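Dukgate sets out equipment plan for two-arm sorting cells
January 19, 2024

Dukgate Technical Centre has opened the planning stage for its next purchase of automation equipment. The Centre intends to order 6 two-arm cells for its training hall, with delivery requested by July. Each cell will follow the layout now used for sorting exercises, in which a pair of arms on a shared front rail handles toy building bricks and open bins. 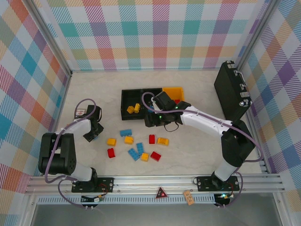 What the budget covers

Funds have been divided between the arms, the enclosures and a reserve for spare parts. The Centre expects gripper fingers to be the most frequent replacement and has asked for 100 spare pairs to be priced as a separate line. Cabling and power supplies are to be quoted per cell, so that the order can be reduced if prices rise.
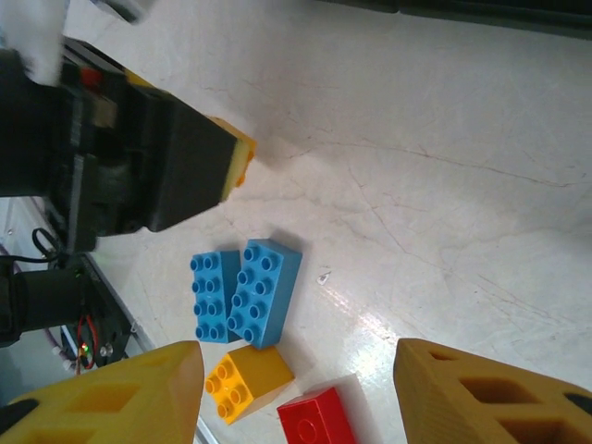 Bidders may offer printed or moulded fingers, provided that both types fit the same mounting. Two suppliers, Dretetti and Kulkarni, have been invited to submit prices, and other firms may apply on the same terms. Offers must remain valid for 30 days and should include the cost of fitting on site.

Maintenance will be tendered separately. The Drandale annexe, which shares the Centre's equipment budget, will receive two of the cells once its electrical work has been signed off. 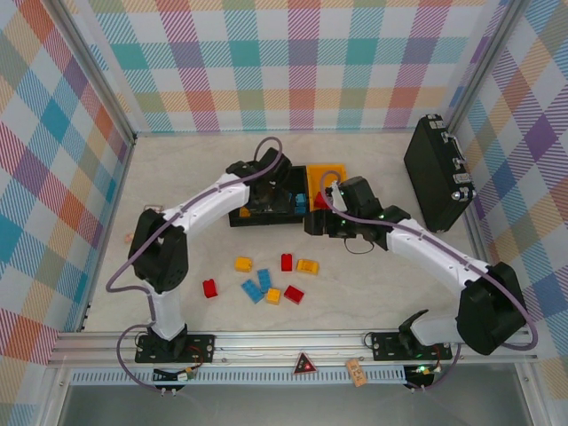 Staff at both sites have been asked to submit their requirements for bench height, lighting and storage before the specification is issued. Copies of the draft are available from the purchasing office at Dukgate.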